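Shared kitchen in Tosh opens again after repairs

The shared kitchen in the old school building in Tosh is open again. It was closed for seven weeks after a pipe under the floor broke and water came into the store room and part of the corridor.

The first groups came back in May 2024, and most of the old timetable is the same as before. The lunch club cooks in the mornings, and the evening hours are kept for people who have booked the room for a family meal or for a small food business.

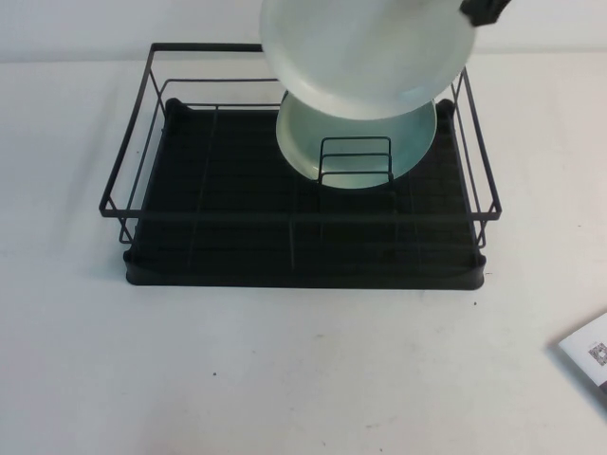 Text: Greer Leckie
Local news, Tosh and Steminska

The damage was found by a member of the baking group, who arrived early and heard water running when all the taps were closed. The main supply was turned off the same morning. At first the building office believed that the work would need only a few days, but when the floor was opened the builders saw that the old pipe was weak along its whole length, and it was decided to change all of it.

The work was done by Vedico, a plumbing firm from Steminska. The repair cost a little more than the insurance has agreed to pay, and the kitchen association must find roughly 2000 pounds itself. A part of this money has already come from a soup evening, which was held in the church hall while the kitchen was closed.

During these weeks the lunch club did not stop completely. Its members cooked at home and brought the food to the church hall in covered pots. According to the club, 43 people ate there on the busiest day, and some of them had to wait for a chair. The hall has no proper cooker, so hot meals were possible only when somebody living near could help.

"We were very grateful for the hall, but everybody was tired of carrying," said Anna, who has cooked with the club for many years. "My arms are happy that we are back."
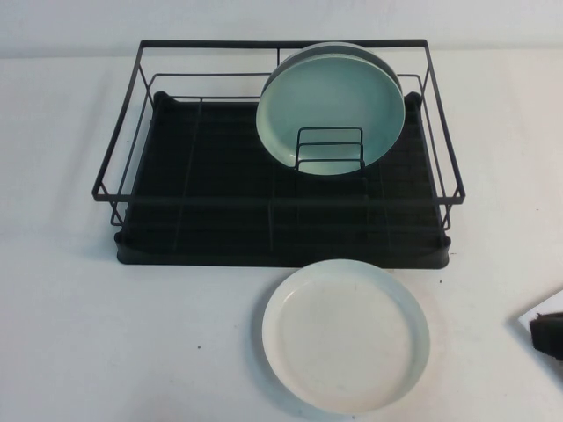
The association has also used the closing to change some of its rules. Until now a group could book the kitchen for a whole day and then leave after an hour, and other people could not use the time. From June a booking can be made for 2 hours or longer, and a group which does not need its time is asked to cancel on the evening before. The price for one hour stays the same for residents of Tosh. For businesses it will be a little higher.

Each group must still wash up and put away its things before the next one comes in. In the past this was a reason for many complaints, and the association asks that the last half hour of every booking is kept for cleaning.

New bookings are made through Rerari, the same online calendar which the sports hall uses. Those who do not use the internet can write their name in the book at the school building entrance, and the office will put it into the calendar for them. The book is collected every morning.

The baking group has places free for beginners. The store room is still drying and will be painted later in the summer, and until then dry food cannot be left in the building overnight.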